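Monday, 6:40 a.m.

Slept with the window shut and the bedroom reached 26 degrees by midnight. Opened it at four. The street side is quieter than it was in spring, so the new schedule for the Seixas bus must be in force.

Bread, batch two of the month. Same flour as last time (Erkow strong white, the big bag), water up by a small amount, salt unchanged. Left the dough on the counter for 40 minutes before the first fold, then folded twice more at 25-minute intervals. It was slacker than I wanted at the second fold and had tightened by the third. The starter is running fast in this heat. Next batch I will cut the starter by a third and leave everything else alone, otherwise I learn nothing from the change.

Scale check: the empty mixing bowl reads 741 grams. It read the same in May, so the scale is fine and the dense loaf two weeks ago was my own doing. I suspect the oven. The dial and the hanging thermometer disagree, and the gap widens toward the top of the range. Belmiro Matos says the door seal on the Kornasier goes first and that it can be changed without tools. Will measure the old one before ordering.
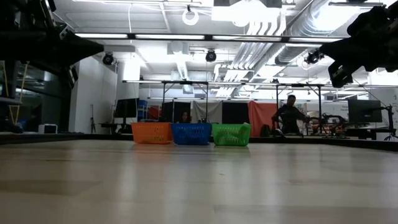 Orange, blue and green baskets, side by side on the wood tabletop.

Matilde Henriques called at noon about the Prandov trip. She wants the early train. I would prefer the later one, which has a longer layover but no change of platform. Left it undecided. She will bring back my proofing cloth, the linen one, and wants the rye instructions written out with weights. I only have them in cups from the old notebook, so I need to convert them and bake it once before handing anything over.

Afternoon: descaled the kettle with citric acid, two rounds. First round took off most of it. Ring at the waterline remains.

Evening: loaf cut after three hours of cooling. Crumb even, slightly tight near the base. Crust softer than the last one. Bottom pale. Moved the rack down one slot for the next bake and wrote that on the flour bag.

Still to do: door seal, train tickets, reply to the water company before the end of July.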